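Work, Organizations and Machines | Part Two: The Job Changes

Chapter 3
Who Clears the Table?

When Cusau put a robot arm in its third-floor break area, the announcement ran to 21 slides and used the word "freedom" on most of them. The staff would be free from tidying. Nobody had asked Chepkoech Temba, who had done most of that tidying for years, what she would be free to do next.

She found out soon enough. Her new title was floor systems attendant, and her new duties were to look after the thing that had taken her old ones. She straightened napkins so that the arm could find their corners. She learned which mugs it liked. She filled in a form each time it stopped, and in March the form got a second page.

This chapter is about jobs like hers. Economists tend to ask whether a machine replaces a worker, and it's a fair question with a tidy answer. People who share a room with the machine ask other things: who gets called when it freezes, who is allowed to switch it off, and why the pay grade stayed put while the manual grew to 900 pages.

We will follow three workplaces. Cusau is an office. Trukham is a warehouse that bought its machines first and looked for a use second. Rashidi is a hospital laundry where the staff wrote the rules themselves — and then had to live with them, like any other management.

Small tasks get most of our attention. A crumpled cloth is an easy job for a tired person at the end of a shift. For a machine it has no fixed shape, and every fold is news. A mug at least has the decency to stay a mug. Much of the work that managers call simple is simple only because a person has been quietly doing the hard part.

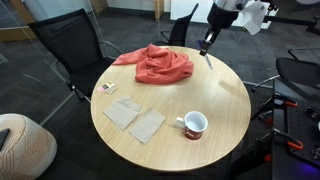 3.1 The Work Nobody Wrote Down

Chenxi Cheng began her study at Trukham by asking supervisors for a list of everything a packer does. She got half a page. Then she spent a shift beside the packers and filled a notebook — mostly with things the supervisors were sure did not happen.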